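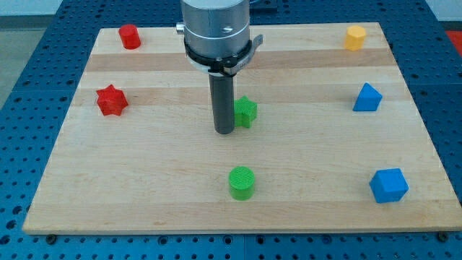 Kinga says I should stop reading about kidney stones at bedtime, and she has a point, but what else am I going to do at 2 in the morning with a heating pad stuck to my side?

So, the follow-up. I'd been dreading it all week and then it was over before I'd finished sweating. The urologist at the Jamley clinic is a cheerful man who talks very fast, and he had my scan up on the screen before I sat down. One stone passed (I know, I was there!) and another still sitting in the left kidney, 4 millimeters, in no hurry to go anywhere. He thinks it may stay put for years. Or it may not. I asked which and he laughed, so I suppose I got my answer.

The one I caught in the strainer came back as calcium oxalate, the ordinary kind. I was a bit let down, after all that noise I'd made on the bathroom floor I felt I deserved something rarer. He went down the list of what I eat and stopped at spinach. Two smoothies a day, all summer long, because I was being so healthy! Almonds in them too. He didn't tell me off but he did put his pen down.

Now the rules, so I can't pretend later that I forgot them. Drink a lot more water, enough that it comes out pale. Less salt - this is the one that will hurt, I put salt on melon. Keep the milk and yogurt, which surprised me, I was sure I'd have to give up calcium altogether. He says having some with meals helps tie up the oxalate before it gets to the kidneys. Lemon in the water if I like it, and I do. No more vitamin C tablets either, the big ones I've been taking since last winter.

Then there's the jug. I have to collect everything for 24 hours and keep it in the refrigerator, next to the butter. Kinga has already moved her lunch to the bottom shelf.

The bill for the scan was $317 after insurance, and I've put it under the fruit bowl where I can't see it.

Slept badly, dull ache low on the left, gone by breakfast. Might be nothing, might be the way I was lying. If there's a fever or I can't keep water down I'm to go straight in and not sit here being brave about it. Four glasses so far and it isn't even noon. Need to buy lemons, and ask at the pharmacy whether the strainer is mine to keep.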